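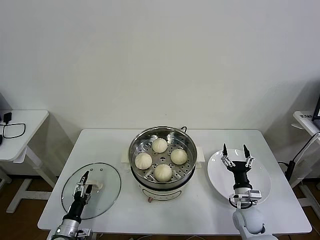

Four buns in a countertop steamer.

854 shares
20 comments

The lunch hour is gone and I want it back. Not the half hour. Not the "grab something and hop on at 12:15." The hour. Sixty minutes, in the middle of the day, where a grown person sits down and eats a thing that is hot.

I started keeping track in April, not with a spreadsheet or anything, just noticing. Meetings at noon. Meetings at 12:30 with a note saying "feel free to eat on camera," and then no one does, who wants to chew in front of the regional lead. Sandwiches over keyboards. A guy on my train eating cold rice out of a bag at 5 in the evening and calling it lunch, to his phone, to his mother I think.

My father worked at the Dhillon plant when there still was a Dhillon plant. Whistle at noon. Everybody stopped. The office stopped, the loading dock stopped, the trucks sat there. He came home on days my mother was off and they had soup. Then he went back. He did not think of this as wellness. He'd have laughed at the word. It was lunch, it was in the contract, and if a foreman called you back early he paid for it.

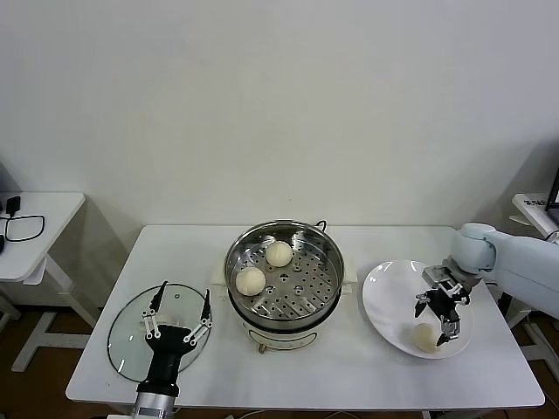

Pirmin Ortner
Contributing writer, Work and Money

So what happened. The usual answer is that we got busy. I don't buy it, they were busy too. What happened is the break stopped belonging to everyone at the same time. Once it's flexible it's yours to defend, by yourself, every single day, against a calendar anybody can write on. Most people lose that fight by the second week of a new job. I lost it in two days.

I wrote about flexible breaks for this site a while back and was way too nice about them. "Eat when you're hungry." Sounded great. But hunger doesn't send a calendar invite, and your manager does.

A reader, Sushil Sachdeva, wrote in after that piece. He does claims work at a place called Climel and he said the policy there is one hour, unpaid, "taken at the employee's discretion." He asked around his floor. Most people's discretion came out to zero. They're still docked the hour. Think about that for a minute. You're giving up the pay and the food.

And yes there's the money side. Cirka, the salad place under my old office, wants what I used to spend on groceries for a weekend. The delivery apps are worse. People say just bring something from home, fine, bring it where? Our kitchen had one microwave and a line. I wasn't going to stand in a line for nine minutes of a break I only had twelve of. So a granola bar. So a headache by three.

I think food is where you see it first because hot food takes time and you can't argue with it. A bun steams for as long as it steams. Soup is hot when it's hot. An employer who gives people time for that is saying something about what the day is for, and one who doesn't is saying somthing too.

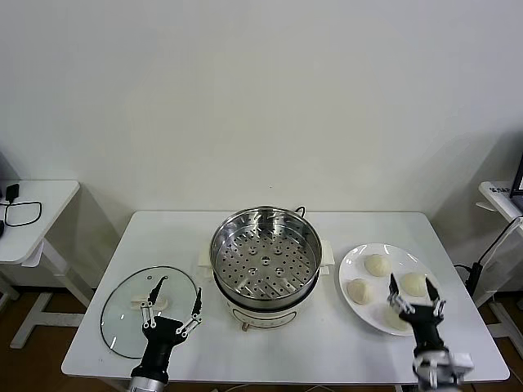 What I'd do about it

Bring back the whistle. I mean it. Not a literal whistle, though I wouldn't mind. One shared hour, same for everyone, the boss included — phones roll to a message, the calendar gets blocked for the whole company and nobody has the rights to unblock it. You want to work through it? Fine, alone, and don't email anyone.

Praratia did this, the town my sister moved to. Not the companies, the town. The shops on the main street close from one to two. She hated it for a month. Couldn't buy stamps. Now she has lunch with the woman from the hardware store, who she'd never have met, and she buys her stamps at ten in the morning like everybody else. The stamps got bought. That was the whole emergency.

I know the objections, I've had most of them in my inbox. Hospitals can't close. No, they can't, and nurses should get a real covered break, which they were promised and mostly dont get. Customers expect an answer. They expect one from the bank too and the bank makes them wait till morning. Parents want to leave early for pickup and would sooner skip lunch. That one I take seriously. I don't have a clean answer, except that it shouldn't be lunch or your kid, and I'd like to know who set it up that way.

One company I used to freelance for spent money on a quiet room with a $300 lamp in it. It's a nice lamp. I sat under it once and ate an apple and got pinged before I reached the core.

Put the money into a second microwave and a table. Then leave people alone until one.

854 shares
20 comments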